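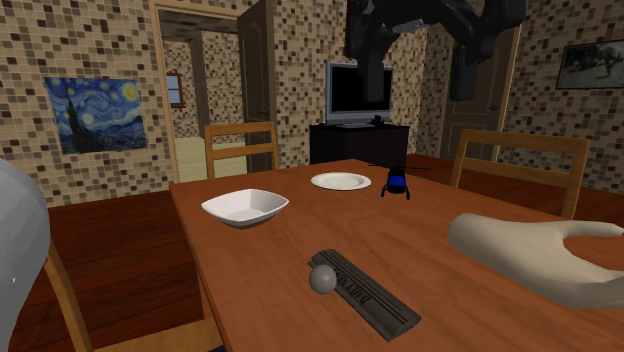

Minutes – Gatmont Street Tenants and Neighbors, May meeting

Start 6:35 pm, community room, Benano building. Late start, key for the side door wouldn't turn again.
Chair: Do-yoon Cheon
Minutes: me (Unit 2C) – regular note taker is away till end of month, so bear with the shorthand
Apologies: 4A, 5D, both of the ground floor shops
Enough present for votes.

Last month's minutes
Read, or mostly skimmed. One fix: the bike room vote was to "look into" a new lock, not to buy one. Changed. Accepted after that, no objections.

Carried over from April
– Letter to the management office about the hallway lights: sent, no answer. Do-yoon to call them. If still no answer by the next meeting we write again and copy the city housing desk.
– Mailbox labels: done, except the top row, where the old tape won't come off. 3B has a scraper.
– Lost and found box: emptied. Two umbrellas and a kid's boot went to the thrift store.

1. Heat and hot water
Long one. Took up most of the first hour.
Line C (all the C units) still getting lukewarm water in the mornings, worst before 7. Lines A and B fine. Vogler sent a guy in April who looked at the mixing valve and said it was "within range." People on Line C do not agree.
5C has been writing down times for three weeks. Read some out. Pattern is bad early, ok by mid morning, bad again when people get home. 1C says same but not as bad, maybe because lower down. Do-yoon asked if anyone had checked with a thermometer. No. 5C will borrow one from her sister.
Argument about whether to ask for Vogler again or ask management for a different plumber. For a different one: they already came, they already said its fine. Against: they know the building and have the drawings. Went back and forth. In the end agreed to send the log first and ask for a second visit EARLY, before 7, when the problem is there to be seen.
Radiators are off for the season so nothing on those, but 4D wants it noted that the knocking in her bedroom pipe was never fixed and she doesn't want to hear in October that it's a new complaint. Noted.
Action: 5C – log plus temperatures, two weeks, then to Do-yoon.
Action: Do-yoon – send to management, ask for early visit, in writing.

2. Laundry room
Zelteo card machine ate people's money again. Card reader says approved, washer doesn't start. Refund line keeps you on hold and then asks for a machine number that has worn off the sticker.
Suggestion from 2A: write the numbers on the wall over each machine in big marker. Somebody asked if we're allowed. General feeling was ask forgiveness later. Do-yoon said please use a card and tape, the wall was painted last year. Card and tape it is.
Dryer on the far end still takes two cycles for a normal load. Lint pipe probably. Management's job, add to the letter.
Hours: request to open at 6 in the morning, now it's 8. 1A lives right over it and says no. Compromise offered of 7, 1A will think about it. Not voted.
Please also stop leaving wet loads in the washers overnight. Raised by three people separately.
Action: 2A – number cards.
Action: me – add dryer to the letter.

3. Courtyard
Planters. Last year's soil is still in them, needs topping up and there are roots in the long one. Small work morning proposed for later in the month, date to go on the board by the mailboxes once 3B knows her shifts. Bring gloves. There are two trowels and one of them is bent.
What to plant – herbs got the most support, tomatoes second. 4D against tomatoes on account of the squirrels. 3B says net them. 4D says the net last year made it worse, a bird got in it. Herbs in the two square ones, long planter left open for now, whoever turns up on the day can decide.
Hose: leaks at the tap end. Washer needed. 1C has a jar of them, will try a few.
Bench slat is still cracked on the left side as you face the wall. Don't sit there.
Smoking under the second floor windows. Sign exists, is ignored. 2B asked for a second sign. Others said second sign will be ignored too. No action, but if it's you, move over to the gate please.
Action: 3B – date on board.
Action: 1C – hose washer.

4. Summer potluck
Yes to having one. Last year's was good but started too late and the kids were falling asleep in the rice.
July prefered over August, too many people away in August. Start at 4 this time.
Money: budget of $100 from the house fund for cups, plates, ice, charcoal. Vote: all for, except one abstention (2B, who wants real plates and less trash). 2B offered to organize real plates if people wash their own. We'll see. If she gets enough by the end of June we skip the paper ones.
Grill – the one in the basement has a rusted leg. 5D has one but isn't here tonight. Do-yoon will ask.
Food sign up sheet to go in the lobby two weeks before. Please write what is in it. 1A's grandson has a nut allergy and last time two dishes had no label. Also please mark meat / no meat.
Music: somebody's speaker, not too loud, off by 9. Asked whether next door should be invited. Yes, the ones whose yard backs on to ours anyway, seems only polite with the smoke going over the fence.
Rain plan is the community room. Need to book it with Benano's front office, they want 2 weeks notice and a deposit. Do-yoon thinks the deposit can be waived for tenants, wasn't sure. To ask.
Action: Do-yoon – grill, room, deposit.
Action: 2B – plates.

5. Packages
Things going missing from the lobby floor. At least six reported since the winter, maybe more, people don't always say. Camera over the door has been dark for a good while and management says it is "on order."
Ideas thrown out:
– shelf inside the second door. Couriers don't have the code.
– give couriers the code. Strong no from the upper floors.
– people who are home in the day take in for their neighbors. 1A and 4D willing for their own floors. 4D wants it understood she is not a depot and won't take furniture.
– use the locker at the corner store. Costs a bit, and closes at 8.
Agreed to try the floor by floor thing through June. List of who takes in for who goes on the board, first names and unit only, no phone numbers in the lobby.
Floors 2 and 3 still need a person. I'm out all day so not me.
Action: everyone on 2 and 3 – talk to each other.
Action: Do-yoon – ask about the camera again, get a date.

6. Trash and recycling
Pickup for recycling has moved and half the building hasn't noticed. New schedule is taped to the bin room door. Read it.
Pizza boxes: greasy ones are trash. Flatten the rest.
The mattress by the back steps is no one's, apparently. City will take it if it's bagged and booked. 5C will book. Bag costs a few dollars, ok to take it from the house fund, nobody minded.
Rats – one seen near the bins by 1C, one "possibly the same one" by 2A. Lids down. Will go in the letter too.

7. House fund
Short report. Dues in from most units. A few behind, those will get a note under the door, friendly. Spent since last time: light bulbs for the bike room, tape, stamps. Nothing big coming up besides the potluck. Receipts are in the blue folder if anyone wants to look.

Any other business
– 2A's cat got out again, gray, answers to nothing. Is back. Just check before you let the back door shut.
– 3B asks if anyone has an extension ladder. 5A might.
– Piano on the fourth floor: nice, but not after 9:30 please. Player was in the room and took it well.
– Book shelf in the lobby is full. Take some, and stop leaving phone manuals and old tax guides.
– Side door key: get a new one cut, the copy of a copy doesnt work. 1C going past the hardware store this week.
– Question from 5C, could meetings start at 7 instead. Hands: mostly yes. 1A no. Will try 7 next time and see who comes.

Next meeting: June, same room, 7 pm. Date on the board. Letter to management to be read out before it goes, so bring anything you want in it or put it under my door, 2C.

Closed 8:50 pm. Chairs stacked, lights off, window by the radiator doesn't latch so leave the stick in it.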